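Gripper Trials Working Group
Minutes of meeting, Thursday, 10:00 am, Ollow workshop, upstairs room

Present: Tegwen Kneath (chair), Zhiqiang Qian, Brock Doucette, Siwan Voyle (minutes)
Apologies: Fulvio De Luca

1. Minutes of last meeting
Accepted with one correction. Under item 4, the spare wrist plate was ordered by Brock, not Zhiqiang. The plate has arrived and is on the shelf beside the compressor.

2. Finger comparison
Zhiqiang reported on the two sets of fingers tried on the desktop motherboard task since the last meeting. The Stondberg fingers are the wide padded ones we started with. The Drillness fingers are the narrow black ones with the row of holes.

Each set was given 66 attempts at opening the retention lever on the CPU socket, same board, same start position. Stondberg opened it 41 times and Drillness 58 times. Most of the Stondberg misses came from the pad touching the memory slots before it reached the lever. The Drillness misses were nearly all slips off the end of the lever.

Brock asked whether the slips would go away with a rubber tip. Zhiqiang thinks so but has not tried it. Tegwen would like it tried before anyone orders more fingers.

Siwan asked about damage. One board has a scratch near the expansion slot from the first morning, when the height offset was entered wrong. It still powers up. No bent socket pins so far, but the processor has stayed in its socket for all attempts. Lifting the processor out is not part of this round.

Agreed: Drillness fingers to stay on the arm for the rest of September. Stondberg set to be cleaned and boxed, not sent back yet.

3. Wrist camera
With the narrow fingers on, the wrist camera gets a clear look at the socket area right up to contact. With the wide pads the last bit of the approach was blind and the operator was guessing.

Glare off the processor lid and the metal frame around it is still a problem. The lever detection drops out when the bench light is directly overhead. Brock moved the light to the left side on Tuesday and dropouts fell, though he did not keep a tally. Tegwen asked that he do the same test again and write the numbers down.

Exposure is to be fixed by hand for now. Auto exposure hunts whenever the gripper moves over the bright part of the board.

4. Controller
The Price controller was swapped in for half a day. Moves were smoother at low speed, but it dropped its connection 3 times, each time after sitting idle for around 15 minutes. Zhiqiang suspects a power saving setting on the network card. Fulvio sent a note before the meeting saying he saw the same thing at his end and has a workaround, which he will send through.

Discussion on whether to carry on with it. Brock is in favour. Tegwen is not keen on changing the controller and the fingers in the same month. Left open until the next meeting.

5. Budget
There is $400 left in the parts line. Rubber tips, two more used boards and a diffuser for the bench light should fit inside that. Siwan to get prices.

6. Other business
Please put the hex keys back in the drawer. The small one has been missing twice.

Actions
Zhiqiang: rubber tips on the Drillness fingers, repeat the lever test
Brock: light position test, with numbers
Fulvio: send controller workaround
Siwan: prices for tips, boards and diffuser
Tegwen: book the bench for next month

Meeting closed 11:10 am. Next meeting same day and time, in two weeks.

Attachment to item 2

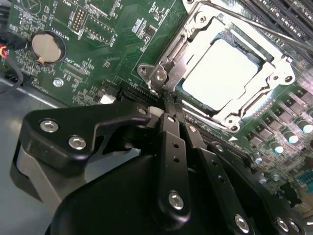 Narrow fingers at the CPU socket, wrist camera view.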